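Stoffblumen, schwarze Finger und eine Kamera am Handgelenk

15. Januar 2019

Also gut, der Fingervergleich. Ich hatte ihn im Dezember versprochen, dann kamen die Feiertage, dann kam eine Erkältung, und dann hat Harriet Szabo mir eine Mail geschrieben, in der nur »Und???« stand. Harriet, der Beitrag gehört dir!

Kurz zum Stand für alle, die neu dazugekommen sind: Der Arm ist immer noch der gleiche, der Controller ist immer noch der Mivutley, und über den habe ich mich hier schon genug aufgeregt. Neu sind zwei Sätze Greiferfinger. Der eine kommt von Rellon und läuft vorne spitz und kantig zu, der andere von Abernathy, breiter und mit einer weichen Gummiauflage. Die Rellon-Finger haben mich mit Versand 351 Euro gekostet (ja, ich weiß, für zwei Finger!), die von Abernathy hat mir Corinne Castellanos geliehen, und ich soll sie bitte ohne Kratzer zurückgeben. Dazu eine kleine Kamera von Kundeck, die direkt am Handgelenk sitzt und auf die Fingerspitzen schaut.

Und warum Kunstblumen? Weil Würfel langweilig sind. Würfel kann inzwischen jeder Greifer, den ich je in der Hand hatte. Ein Stiel dagegen ist dünn und rund, er dreht sich gern weg, und obendrauf sitzt eine Blüte, die viel breiter ist als die Stelle, an der man zupacken darf. Dann noch Blätter, die genau dort hängen, wo die Kamera hinschauen möchte. Wunderbar fies, und wenn eine runterfällt, muss ich nichts aufwischen.

Angefangen habe ich mit der roten Rose in der weißen Kunststoffkiste.

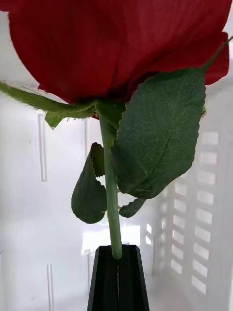 Werkstattnotizen, Nr. 60

Ganz ehrlich, ich hatte gedacht, die spitzen Finger quetschen mir den Stiel einfach zur Seite raus. Meine ersten Versuche gingen auch genau so aus, bis ich gemerkt habe, dass ich viel zu schnell geschlossen habe. Mit halber Geschwindigkeit und weniger Kraft saß der Stiel dann zwischen den Spitzen, und ich bin erst mal Kaffee holen gegangen, weil mir vom Starren auf den Monitor die Augen brannten. Die Gummifinger von Abernathy verzeihen beim Tempo viel mehr, das muss man ihnen lassen. Dafür kommen sie in einer engen Kiste schlecht an den Stiel heran, und ich musste den Arm so schräg anfahren, dass der Mivutley zweimal mit einer Gelenkwarnung ausgestiegen ist. Zweimal mit demselben Fehlercode, der im Handbuch nicht steht. Grüße gehen raus.

Was mich bei der Kamera überrascht hat: das Licht. Die Kiste hat auf der einen Seite eine Wand mit rechteckigen Öffnungen, da kommt es hell durch, und die Belichtungsautomatik von Kundeck findet das offenbar hochinteressant. Schwarze Finger unten, weißer Kunststoff dahinter, und schon pumpt die Helligkeit hin und her. Ich habe die Automatik am Ende abgeschaltet und einen festen Wert eingetragen. Dann bleibt die helle Stelle an der Rückwand eben ausgefressen, für den Stiel reicht es trotzdem. Sogar die Fransen an den Blütenblättern kann man erkennen, das hätte ich einer so kleinen Linse nicht zugetraut.

Das große Blatt rechts am Stiel ist übrigens mein persönlicher Endgegner. Meine Stielerkennung ist ziemlich simpel gestrickt (sucht lange, schmale, grüne Dinge und hofft das Beste) und hat sich dauernd auf die Blattkante gestürzt. Inzwischen schneide ich den oberen Teil des Kamerabilds vor der Erkennung einfach weg. Elegant geht anders, aber es läuft, und Corinne hat nur einmal geseufzt, als ich es ihr gezeigt habe.

Dann die blaue. Die ist noch mal eine andere Nummer, weil sich oben so viele dünne Stiele verzweigen und alle in Bögen übereinanderliegen. Für die Erkennung der blanke Horror, lauter lange, schmale, grünliche Dinge!

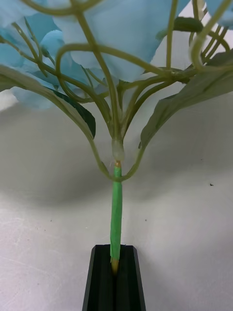 Hellblaue Stoffblüten, unten der umwickelte Stiel im schwarzen Schlitz.

Zum Glück ist der Hauptstiel unten mit knallgrünem Floristenband umwickelt, und das ist farblich so weit weg vom matten Olivgrün darüber, dass ein simpler Farbfilter genügt hat. Ich habe einen halben Abend an einer schlauen Lösung gebastelt und dann den Farbfilter in zehn Minuten geschrieben. Der Schatten der Blüten an der hellen Wand hat mir kurz Sorgen gemacht, grau stört den Filter aber überhaupt nicht.

Insgesamt liegen jetzt 3.236 Bilder auf der Platte, und ich habe noch längst nicht alle durchgesehen. Wer mag, kann einen Schwung davon haben, schreibt mir einfach. Die Sortierung ist allerdings grauenvoll, die Ordner heißen »neu«, »neu2« und »wirklich_neu«.

Welche Finger nehme ich also? Für alles, was in einer Kiste steht oder zwischen anderen Sachen steckt, die von Rellon. Für freistehende Stiele und für Tage, an denen ich keine Lust habe, an der Schließkraft zu drehen, die von Abernathy. Gekauft hätte ich vermutlich trotzdem erst mal die Gummifinger, die machen am Anfang einfach mehr Spaß. Harriet sieht das komplett anders und schwört auf die spitzen, mit einem Stück Schrumpfschlauch drüber. Probiere ich aus, sobald ich welchen in der richtigen Größe finde.

Die Kundeck bleibt dran. Nur das Kabel nervt mich, es steht seitlich ab und hakt an jeder zweiten Kistenkante ein. Falls jemand von euch einen gewinkelten Stecker kennt, der am Handgelenk nicht nach einer Woche ausleiert, bitte in die Kommentare!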